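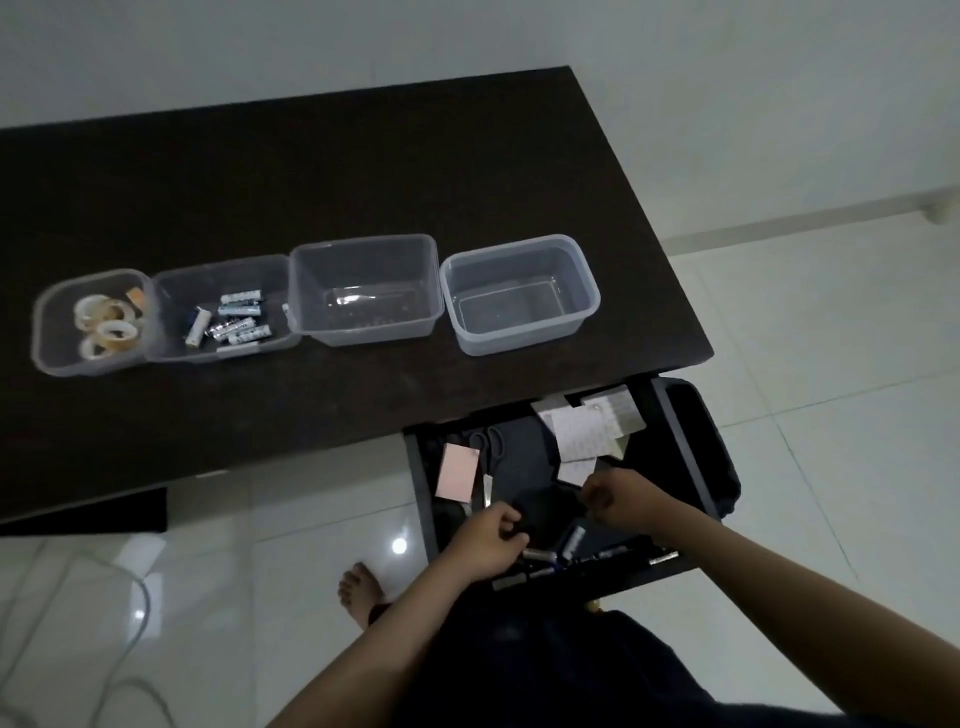 Tâm Phan reckons the sorting rule should be one line long, "one kind of thing to a box", and that everything else we have written round it is us being fussy. I've been turning that over since Thursday, and I half agree, which is a nuisance as I wrote most of the rest.

So, where we are with the house rules for the drawer task, version for Hikar. I went back through the demonstrations with a cup of tea and a fresh page, trying to read the instructions the way a new demonstrator would, and there are a few spots where I'd have gone wrong myself.

Rule 2 first, the start state. It says containers open, side by side on the desk, nothing in them, drawer pulled out before the hands go in. I'm happy with that and would leave it alone. Oleksandra wants the order of the boxes fixed as well, and I've said no for now – if the small one is always on the left, the policy will learn "left" and we'll all be very pleased with it until somebody moves the boxes. 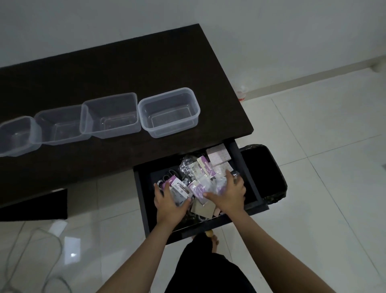
Rule 2, start state: four boxes open and empty, drawer out, both hands in.

Rule 4 is where Tâm has a point. We had a whole paragraph about what counts as a category, with sub-clauses (I blush), and Daiane read it aloud to me in her kindest voice and it was dreadful. It now says: same kind, same box, whatever the brand or colour. Batteries are batteries. If an item fits no box it stays in the drawer and the episode still counts as good.

I do want to keep rule 5, about scissors. Blades flat on the bottom of the box, never standing up, and handles all facing one way if there's more than one pair. Alasdair thinks this is a human safety rule that has wandered into a robot document, and perhaps it is, but the arm at Gullach will be working next to people and I'd sooner it picked up good manners early on.

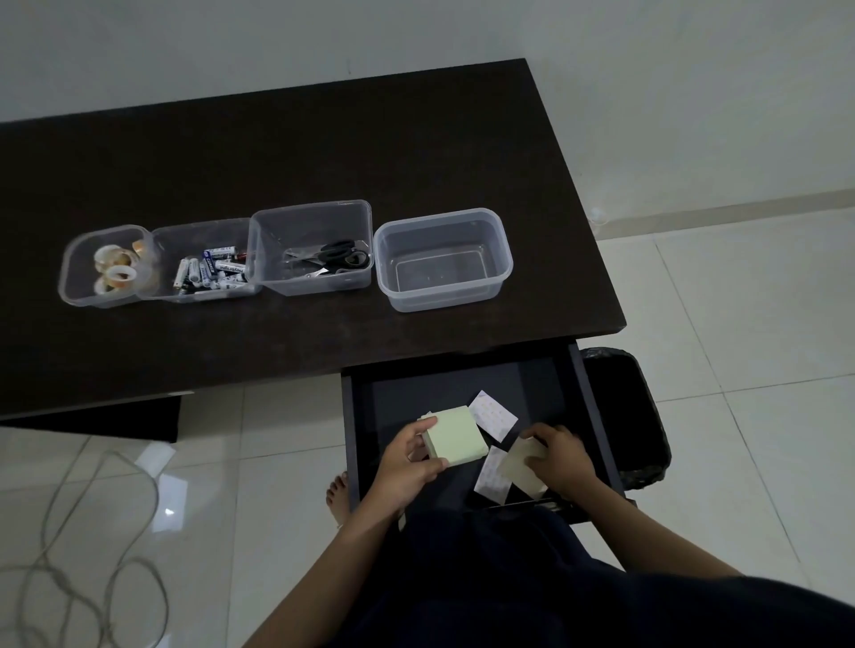

Rules 4 and 5: tape, batteries and scissors boxed, last box free, sticky notes in hand.

Episode count stands at 97 accepted against the 200 we promised, with 24 set aside for a second look. Most of those are pauses over paper things, where the demonstrator plainly wasn't sure. Marta suggests a rule 6, "if in doubt, put it down and take the next one", and I like it very much.

Still to do: retype the sheet, send it to Firklow, ask Tâm whether one line and a scissors rule would be acceptable.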